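**Kitting and sorting operative (electronic parts), Josura workshop, Grodinitz**

Reference: 28-K

Josura assembles and repairs small electromechanical units. We are looking for one person to join the kitting bench, where parts are sorted into bins, checked by eye and set out for the assemblers. The post is permanent, with a trial period of 11 weeks. You would report to Aurel Bălan, who runs the bench and the parts store behind it.

## The work

Parts reach the bench in open yellow bins, one kind of part to a bin. A kit is made up in a steel tray in the middle of the table and then passed on under its job number. Most of the day is spent picking, looking, placing and writing down.

The parts handled most often are:

- small push-pull solenoids with short leads and white plugs
- round circuit boards with capacitors and terminal blocks already fitted
- loose leads and fixings, issued by weight from the store

Current output is 300 kits a week across the bench. New starters are not measured against this figure during the trial period.

Bench layout, then a bin of boards at close range: 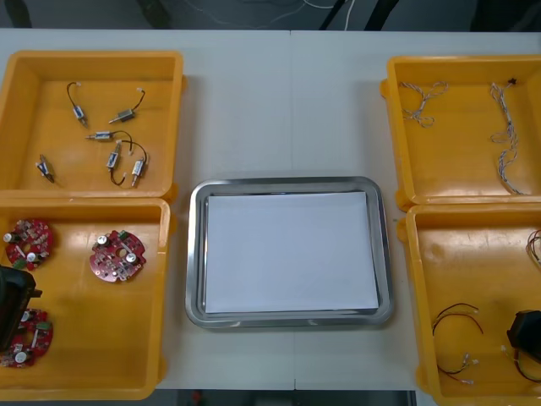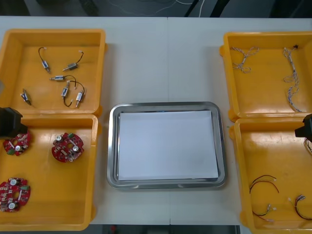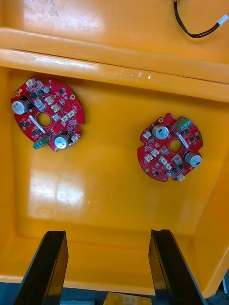 ## Handling rules

Boards are lifted by the edge. They are not stacked, and they are not slid along the floor of the bin. Tall capacitors are the first thing to suffer when a board is dropped on another, and a bent capacitor leg sends the board to rework whether or not it still tests correctly.

Solenoids are picked up by the body, never by the lead or the plunger. Leads tangle when several units share a bin. Free them one at a time; a pulled plug counts as a reject and goes in the reject log with its batch number.

Bins are wiped out before each refill. Scuffed bins may stay in use, but cracked ones are withdrawn. The steel tray must be clear before a new kit is started -- this includes cable offcuts, labels and screws.

Stock movements are entered in Resent, our parts ledger. Training in Resent takes one shift. Kits for the Radu pump controller carry an extra sheet, signed by two people.

## What we need from you

- Good near vision, with glasses if you wear them, and normal colour vision
- Steady hands and the patience to repeat a short task many times
- Clear handwriting and basic keyboard skills
- Ability to lift a full parts crate from floor to bench height, with help available for the larger ones
- Written English good enough to follow a work sheet

Experience with electronic parts is useful but not required. Applicants who have worked in a stores, packing or laboratory setting should say so. Soldering is not part of this post, although bench staff may apply for the soldering course after the trial period.

## Hours and terms

Early shift only, 35 hours a week, with a paid break mid-morning. Annual leave is 28 days. Overalls, wrist straps and safety shoes are supplied. Please tell us your shoe size if you are invited to a bench trial.

The work is done standing or on a high stool, as you prefer. The table height is fixed -- applicants who need a different working height should mention it and we will arrange another bench.

## How to apply

Send a CV of no more than 2 pages and a short note on any work you have done with small parts. A covering letter is not needed. Quote the reference above. Applications should be marked for Aurel Bălan and handed in at the Grodinitz gatehouse or sent by post to the workshop.

Closing date: 03/03/2022

Selected applicants will be asked to a bench trial lasting two hours, for which travel costs are repaid against a receipt. The trial consists of sorting a mixed bin, making up one kit from a work sheet and filling in a reject log. Those who applied for the February vacancy need not send their papers again, but should confirm in writing that they wish to be considered.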